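Trallent Workspace Practice
Unit 3: Sorting and laying out a shared bench
Handout prepared by Soudabeh Ranjbar, Nitstead site

3.1 Scope

This handout covers the layout of shared tables in small electronics and assembly rooms. It follows the unit on floor layout and assumes that you have read the Mernero notes on storage heights. Soldering benches and benches with mains test gear have their own rules and are dealt with in January.

3.2 Terms

Working area: the part of the table surface on which a job is carried out.
Back row: the strip along the rear edge, used for items that are needed during the job but not handled all the time.
Stray: any item on the table that belongs neither to the current job nor to the back row.
Parked item: a stray that has been given a temporary place and a label.

The terms are used strictly in the written exercise. A screwdriver left over from an earlier job is a stray even if it is useful.

3.3 Table surface

A pale, plain surface is preferred. Small dark parts such as screws and washers show up against it, and marks can be found and wiped off at the end of a session. The weakness of a pale surface is clear plastic: offcuts, empty bags and transparent caps are easily missed. Check for these by looking along the table from a low angle with the room light on.

On a table 2000 mm long, keep the working area in the middle and leave the two ends free for setting things down. Do not let the back row creep forward. Once it takes up a third of the depth, people begin to work at the front edge and parts end up on the floor.

3.4 The back row

Order of placing, from one end to the other:

Rigid storage first. An open shelf unit or box frame goes at one end, where it will not be knocked. It should stand square to the table edge.
Bagged items next. Clear bags are accepted for short-term use. Coiled cable and small loose parts may share a bag during a single job, but must be separated before storage - metal parts work their way into the coil and are lost there.
Connectors and terminal blocks last. Lay these flat with the raised side up so that the rows can be read without lifting them.

Nothing in the back row should lie under a bag. An item half covered by plastic is likely to be swept up with it and put away in the wrong drawer.

3.5 Strays

Single small items are the usual fault. A lone cap or coaster in an open part of the table causes no trouble until something is set down on it. The Khoury method, used in this course, deals with strays in a fixed order:

(a) Clear the open surface first, starting at the left.
(b) Handle computer accessories next. A mouse without a computer on the same table is treated as a stray.
(c) Go through the back row and lift each bag once.
(d) Label anything that cannot be placed and park it at the right-hand end.

Step (b) is the one most often left out in student work. Mice and adaptors are familiar objects and tend to be overlooked.

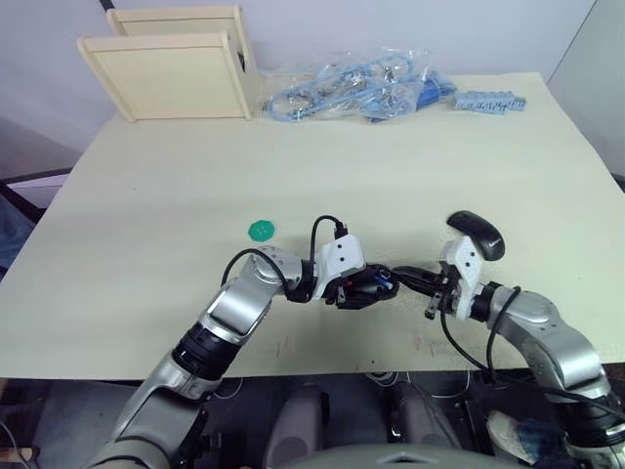 3.6 Written exercise

Draw a plan of a table in your own workplace, seen from above. Mark the working area and the back row, then list every stray you find, using the terms in 3.2. Add a second plan showing the same table after the four steps in 3.5. Measurements are in millimetres. Hand in both plans by 7th December.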